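Newsroom > Customer Newsletter > February

Print this page | E-mail to a friend

A longer line at Cadwaladr, and a few words on belt care

It has been a busy winter for us at Trusel, and we're happy to tell you that the new roller line at the Cadwaladr bottling plant is up and running. Many of you have asked how it was coming along (thank you for that, it's nice to know people read these pages!), so we thought we would give it a bit of room this month.

The old line ran 93 feet from the filler to the packing tables and had served the plant faithfully for longer than most of the crew has worked there. The new one is 144 feet, with two gentle curves instead of the one sharp corner that used to tip cases over whenever things got hurried. There are 1373 rollers in it, every one of them turned in our own shop, and we have to say it was a proud morning when the last crate went out the door. The plant folks fed us doughnuts all through the install, and we would go back for those alone.

We used the Silska drive on this job. It's a quiet unit – quiet enough that you can stand next to it and talk in your normal voice – and it lets the operators slow one section down without stopping the rest. If you have an older line and are wondering whether the Silska would fit your frames, give the shop a call and have your frame width handy. Most of the time we can tell you over the phone. 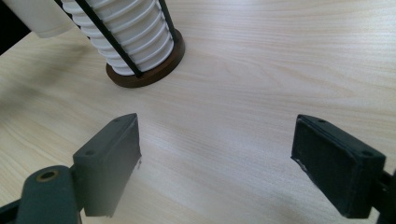
White ribbed column in a black wire frame, on a wooden tabletop.

Now, a word about belts, as cold weather is hard on them. If your building drops below 50 at night, let the belt run empty for a few minutes before you load it in the morning. Check the tension while you're at it, and look along both edges for fraying. Customers with the Fusik cleated belt should also wipe down the underside, where grit likes to collect.

Belt orders placed before the end of the month ship free if you're within 70 miles of the shop. Pickups are fine too, any time before 4 p.m., and the coffee is usually on.

You are receiving the Trusel customer newsletter because you signed up for it. Change your e-mail preferences or unsubscribe.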